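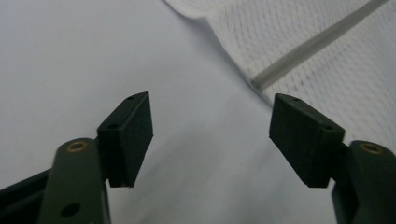
Dimpled white over smooth pale gray, with a bit of wavy edge near the top.

Welcome to the linen pages, and thank you for your patience, as I promised these to Hacer Türkmen way back in October and then kept finding one more pile to fold before I could sit down and write. The whites took me the longest. Anybody who has inherited a cupboard from a big family will know how it goes -- you pull out one thing meaning to refold it, and an hour later you're sitting on the floor with 438 pieces of cloth and a cold cup of tea, wondering which aunt needed so many.

Most of it came down from the house in Drundley, where my husband's people lived for 70 years and never, as far as I can tell, threw out anything that could still be hemmed. Lumturie Radonjić helped me sort the first half. She goes by touch much more than I do, and she taught me to put the smooth pieces in one stack and the knitted and textured ones in another, so that they don't snag on each other or leave that bumpy print in the sheets. I had been folding them all in together for years, if you can believe it!

For anything soft with a wavy edge, she lays it out flat first and coaxes the edge straight with her fingertips before making any fold at all. I'm usually too impatient for that, but I did it her way with the nicest ones and they sit so much better on the shelf. The two odd pieces that wouldn't lie flat no matter what I did went back in the wash.
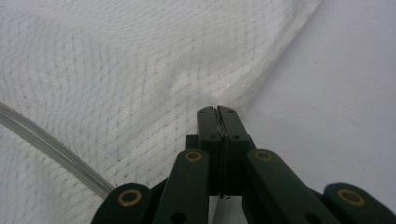
After that it was mostly a matter of deciding who gets what. Stavros has asked for the plain sheets for the cottage at Fulthorpe, where the beds are an awkward width and nothing from a store ever seems to fit. Haris and his wife would like something light for the baby's room, and I've set a little stack aside for them with a ribbon around it (the ribbon is from the same cupboard, naturally). The rest stays here with me, on the two middle shelves, with the lavender bags Hacer sewed last summer.

If you're family and there's something you remember and would like to have, do write and tell me. I still have the colored tablecloths to go through, and those will get a page of their own once the dining table is clear again.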